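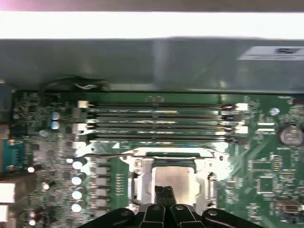
What order do the parts come off in when we strip a desktop board for reuse? Power and data leads first, then memory, then the cooler, and the processor last, lifted straight up once the lever is released.

22nd January

Bench notes, Saltov batch. Assunta Russo wants one sequence written down so the next lot goes through the same way.

Four memory slots on this board, running across above the socket, with white latches at the ends. Open both latches on a slot before touching the module. The processor sits in a metal retention frame with a thin load lever. Keep a thumb on the lever as it comes up - it springs.

The black cable along the edge of the grey panel stays where it is for now. Sandro thinks it can be left in when the board comes out. I would sooner trace it first.

Old paste: Cotex wipes, two per processor. The Jellow ones left fluff last time, so I have put them with the floor cleaning things.

Trays: processors in the small ones, 10 to a tray, lid on. Memory in the long bags, 11 in the last bag so far. Labels go on the lid and not on the part.

Timing from the previous batch was around 60 minutes for a full strip including screws. Swati order for 200 bags is not due until May, so reuse the undamaged ones.

To do: ask Sandro Negri for the smaller screwdriver back.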